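Ordenar las cosas pequeñas: consejos para cajas, tubos y cajones

Vivo desde hace 8 años en Drisovbridge y el español no es mi primera lengua, pido perdón si alguna frase suena rara. Esta página la escribo para las personas que tienen, como yo, demasiados objetos pequeños en casa: tubos de crema, pegamento, barras de labios, pilas, lápices cortos, gomas. Son cosas que no pesan nada y que siempre se pierden.

Vaciar antes de comprar

El error que he cometido muchas veces es comprar primero las cajas. Ahora hago lo contrario. Saco todo el contenido de un solo cajón y lo pongo encima de la mesa. Un cajón, no la habitación entera. Con la habitación entera se llega a la hora de cenar y la mesa todavía está ocupada.

Después separo por uso y no por forma. Un tubo de pegamento y un tubo de crema de manos se parecen mucho, pero viven en lugares distintos. Mi marido ha puesto una vez pegamento donde quería poner crema, y desde entonces somos estrictos con esto.

Qué caja elegir

Para cosas pequeñas me gustan las cajas de plástico con la tapa unida por bisagra. La tapa suelta termina siempre debajo de otro mueble. Las mías son de la marca Wandisico y las compré en el mercado de Moltdale, pero cualquier caja parecida sirve.

Miren estas cosas antes de pagar:

La tapa debe quedarse levantada sola cuando la caja está abierta. Así se puede llenar sin sujetarla.

El interior mejor de color claro. En una caja oscura un tapón negro no se ve.

El fondo plano, sin dibujos ni ranuras. En las ranuras entra polvo y es difícil de limpiar.

El tamaño, más pequeño de lo que uno piensa. Una caja de 400 gramos llena se levanta con una mano y se lleva al baño sin problema. Una de 2.000 gramos se queda donde está y nadie la abre.

Preparar la caja

Lavo la caja nueva con agua templada y una gota de jabón, también la bisagra, con un cepillo de dientes viejo. La dejo abierta boca abajo sobre un paño hasta que está seca. Si se guarda con humedad, el papel de las etiquetas se levanta.

Llenar la caja en la mesa

1. Ponga la caja vacía sobre la mesa, con la tapa abierta hacia atrás. La parte baja queda hacia usted y las manos llegan bien.

2. Antes de guardar cada tubo, compruebe que el tapón está cerrado. Gire un poco, sin fuerza. Un tubo mal cerrado ensucia todos los demás.

3. Limpie el tubo con un paño, sobre todo alrededor de la boca.

4. Tome los tubos de uno en uno, por el centro, y acérquelos a la caja por delante. Los más largos van primero, acostados en el fondo.
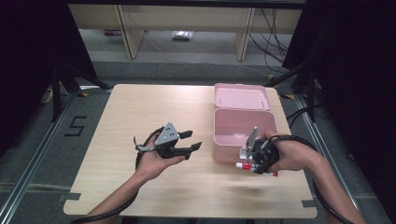
5. Coloque los tubos con los tapones hacia el mismo lado. Parece una manía, pero se encuentra antes lo que se busca.

6. Deje un espacio libre de un dedo. Una caja completamente llena no cierra bien, y la bisagra sufre.

7. Cierre la tapa despacio. Si hay resistencia, no apriete: saque una pieza y pruebe otra vez.

Etiquetas

Escribo la etiqueta con lápiz la primera semana y con rotulador más tarde, cuando sé que el contenido no va a cambiar. La pego en el lado corto de la caja, que es el lado que se ve en la estantería. Uso las etiquetas Marti, del rollo de 492, que todavía no he podido terminar.

Si la caja es para el baño, pongo encima de la etiqueta un trozo de cinta transparente un poco más grande que el papel.

Revisar

En octubre abro todas las cajas otra vez. Tiro los tubos secos y las cremas que han cambiado de olor. El pegamento lo pruebo en un cartón. Las cajas que han quedado vacías las lavo y las guardo abiertas, una dentro de otra si el tamaño lo permite.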